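On the Keeping of Paper Cups

By Myrtle Lyons
September
4 comments

Readers of this journal will be aware that I do not readily throw away a well-made cup. The habit began at Fullomard, where the canteen changed its printed design each season and the used cups went straight into the bin. I took two home, washed them, and stood them on the windowsill of the back bedroom. The collection now numbers 63, and the windowsill has been replaced by shelving.

The question most frequently put to me concerns storage. Cups of the same size may be nested, but I would advise against nesting more than four. The lower cups become tight, and the print rubs at the point where one rim grips the next. A strip of tissue between each pair is sufficient protection. Lids should be kept apart from their cups during the summer months, as a closed cup holds the smell of whatever was last in it.

Cleaning must be brief. A damp cloth is passed once round the inside and the cup is left upside down on a rack until morning. Soaking is to be avoided entirely. I lost a very good Clorken cup in this way, a green one with herons, and have not been able to replace it.

With regard to design, my preference remains for patterns that continue round the full body of the cup. Many firms now print a single badge on a plain ground, and the reverse is left bare. Clouds, waves and foliage suit the tapering shape particularly well, and red is a colour that holds its own on a crowded shelf. 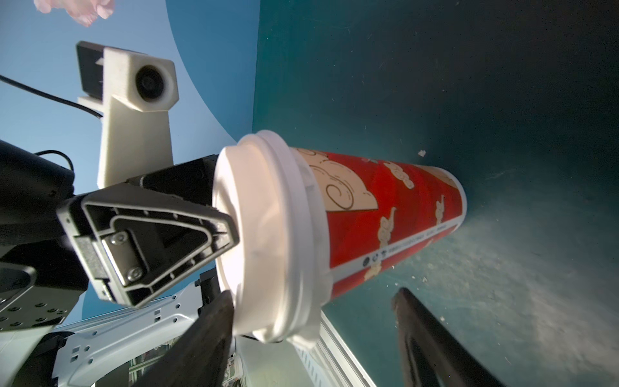
Myrtle Lyons
Editor and keeper of the collection

The cloud pattern on red is among the most satisfactory I have come across. The motifs are cream, outlined in thin brown, and the largest is placed near the lid, with smaller swirls over the rest of the body. The white domed lid bears a few faint smudges. I do not attempt to polish these out, having dulled a lid from Jurčo by rubbing at it.

The catalogue cards will be revised over the winter. Correspondence about duplicates is welcome, and I should be especially glad to hear of any cup with herons.

33 shares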